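Glossy wood table, keeps getting cloudy marks under plates

plilamora_kitchen
Posted in Tables and Surfaces, August

Bought a light wood table secondhand, shiny finish, planks. Love it. But every time somebody sets a hot soup bowl down I get a pale cloudy patch. Tried olive oil, did nothing. Tried the Odosex wipes, made it streaky. Do I have to sand the whole thing? Budget is 50 dollars, maybe 80 if it realy works.

3 replies

Kumulell
No sanding yet! Cloudy white usually means moisture in the finish, not the wood. Lay a dry cotton cloth over it, iron on low, no steam, couple seconds at a time, lift and look. Test under the edge first. If the mark is dark instead of white thats a different problem and I can't help.

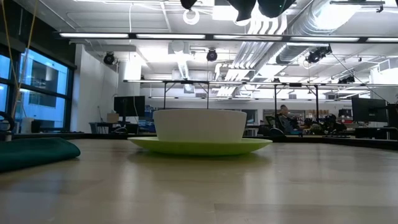 Stop putting bowls straight on the wood, thats the other half of it. A plate underneath helps, wide one if you have it - like the green one under the white bowl in my pic, it sticks out well past the bowl on both sides so drips land on the plate. Thin plate still lets some heat through so for really hot stuff add a folded cloth under it too. Also check in daylight before you panic, a shiny top picks up whitish blurs from the ceiling lights and I've gone at those with a rag thinking they were stains.

polat411
just get a tablecloth

plilamora_kitchen
Ironed it 2 times on low, biggest patch is mostly gone. Small one by the seam still there, will try agian tonight. Not buying a tablecloth lol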